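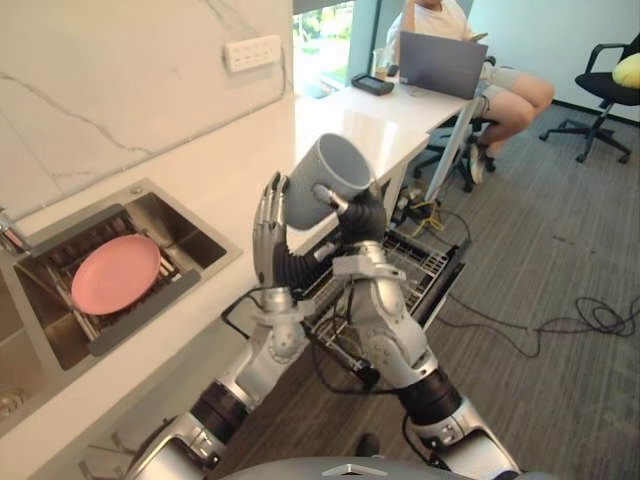

2026-06-01

Buyback model, continued

Good day at the bench! The order simulator finally runs a full year without falling over at the December bonus period, and the output looks like what people told us in the interviews. I want to get this down while I still remember which knobs I turned.

Background for Paweena, who was out when we started this part: we are trying to work out what a Femby seller gets back if she quits and returns her stock. The contract says 90 percent of what she paid. Everyone repeats that number, recruiters most of all, and I had taken it at face value too. Marthinus was the one who sat down with the terms and traced every place where money drops out before the 90 percent is applied. It is beautiful work, all in green pencil, and it is in the blue folder.

The drops we have coded so far:

Products in old packaging. Femby redesigned the Lekota skin line, and anything in the old boxes is refused. The simulator now has a packaging change date you can move back and forth.

Bonus clawback. If your upline earned commission on the order, that comes off. We had this going to the wrong person at first (the upline paid, not the quitter), so all of Friday's runs are junk. I moved them to the "do not use" folder. Please don't use them, even the pretty ones.

Gifts with purchase. The free Delier brush set has to come back too, or its list price is deducted. List price! For something that was given away to get her to place a bigger order. Ruan spotted this in a footnote and I have been grinning about it since.

Shipping both ways is on her. Flat rate for now. Tùng has real receipts and will swap them in.

Test case for the day: a starter order of $877, placed in month one to reach the first rank, with another small order each quarter to stay active. I let her sell a bit to family, stall, and quit at month 14. She is past the return window on the starter order by then, so the only thing that counts is the later stuff, and the later stuff is mostly items she bought to stay active. I ran it with the packaging date before and after she quits and the refund moves a lot. I had expected the return window to swamp everything else, so this was a nice surprise and worth a proper sweep.

Things that went wrong. The active status rule was reading calendar months where the contract says "sales periods," and those don't line up at the end of the year. That was the December crash. Thandeka found it by reading my loop out loud to me in a very patient voice. Fixed, and there's a check at the top of the script that complains if the two calendars drift apart. Also I had been rounding at each step and now round once at the end — small change, but the totals finally agree with Marthinus's hand calculation to the cent.

Still shaky: how much stock she has sold before quitting. We have 2 sellers who kept good records, and I am leaning on them far too hard. Both were organized people with spreadsheets, so they probably sold more and held less than most. Tùng thinks we should ask the Bistarari group as well, since the buyback clause in that contract reads nearly word for word the same. Yes please. If anybody there kept order confirmations, even as phone screenshots, we can use them.

I also want to try starting from the recruiter's side. What does she have to believe about her new person's sales for "you can always send it back" to be a fair thing to say? We can run the model backward and find out where that line sits. I love this question and could have stayed on it all evening.

To do next:

Tùng — shipping receipts in, with the weight column filled
Ruan — check whether discontinued shades count as old packaging or have their own rule
Marthinus — one more hand calculation, with a clawback in it this time
Me — packaging date sweep, rename the columns so other people can read them

Paweena, your login for the shared sheet works again. Start on the tab called "returns clean." The one called "returns clean final" is older.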